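From: Chantelle Van Wyk
To: hokeo-cell list
Subject: Re: number tiles riding up at the corner

Dumisani Pretorius wrote:
> Since we swapped the fingers, the Hokeo cell keeps leaving
> tiles crooked at the corner of the tray. Is it the grip force
> or the taught position? I'd rather not reteach all 25 points.

Hi Dumisani,

Please don't reteach everything yet! We went through this in November and I changed the force first, which got me nowhere (and cost me an afternoon). I'd start with the tool offset — new fingers hardly ever sit quite like the old ones.

I've got ours stopped at the corner with the jaws closed, and the red 1 is tilted, with its left edge over the rail. The car tile next to it is seated fine.

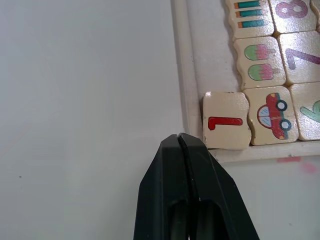 What I'd do, in order

1. Jog over by hand at low speed, fingers closed, and look at where the tips are compared to the tile's corner.
2. Check the finger screws, then redo the tool offset.
3. Touch up the corner point only, and run that one tile 14 times before you try a full tray.

Lewis Lennox has the old offsets from Otgate if you want something to compare against. Send me yours when you have them.

Chantelle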